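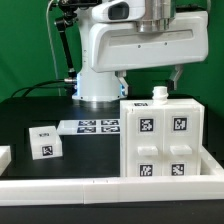 Choi escribió:
Dos cajones uno al lado del otro y un tirador rectangular en cada uno, muy minimalista. ¿Cómo se abren, con respeto? Yo le pondría un pomo a cada frente antes de seguir con lo demás.

Jaltura escribió:
Lo de los tiradores está pensado, tranquilidad. El mueblecito es blanco, impreso en casa con el filamento de Trillow, y el plan inicial era uno de esos cierres de empujar y soltar. Compré un par. Empujar, empujaban. Del soltar hablaremos en otro hilo.

Así que ahora dudo entre un pomo redondo y un tapón estriado, de esos que se agarran bien aunque uno venga de comer patatas. El estriado tarda más en imprimirse y acumula polvo en las ranuras, pero el liso se me escapa de los dedos.
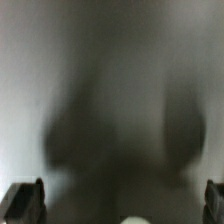 Sigo, que me conozco y luego me preguntáis lo mismo tres veces. Capas gruesas en el cuerpo, finas en los frentes, y una noche entera de ventilador. Mi hoja de cálculo dice 377 gramos sin contar soportes. Los soportes prefiero no contarlos.

skiva escribió:
377 gramos para guardar clips. Una caja de cerillas pesa bastante menos y trae el cajón montado.

Jaltura escribió:
Y cerillas, que también tienen su utilidad en este hobby. Lo que me preocupa de verdad son los paneles: en cuanto uno queda inclinado, el de al lado se da por enterado.
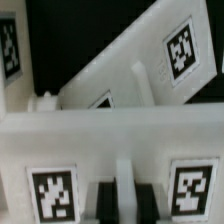

Choi escribió:
Eso es la holgura. Todo el mundo la deja justa porque en pantalla queda precioso, y después lija hasta primavera. Más aire en las guías y a otra cosa.

skiva escribió:
No estoy de acuerdo. Con más aire el cajón baila, y un cajón que baila se atasca igual, solo que con ritmo. Mejor un nervio debajo del panel y dejar las guías en paz.

Choi escribió:
El nervio lo puse yo en una cajonera para tornillos. Sigue cerrada desde enero. Los tornillos, bien, supongo.

Jaltura escribió:
Tomo nota de ambas cosas y seguramente haga la peor de las dos. De momento voy con el pomo: cabeza redondeada, cuello estrecho, blanco también. Lo pegaría arriba del frente —no en el centro— para tirar sin que cabecee.
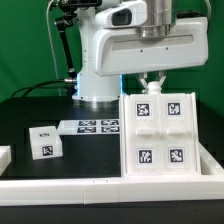 skiva escribió:
¿Pegado? A la semana lo tienes en la mano y el cajón cerrado. Rosca o nada.

Choi escribió:
Pegado aguanta si lijas antes las dos caras. Rosca en un frente tan fino es pedir una grieta.

Jaltura escribió:
Imprimo siete pomos y los voy gastando. ¿Alguien sabe qué grano de lija? Tengo del 600 y una lima de uñas.

Choi escribió:
El 600 es para sacar brillo. Usa la lima.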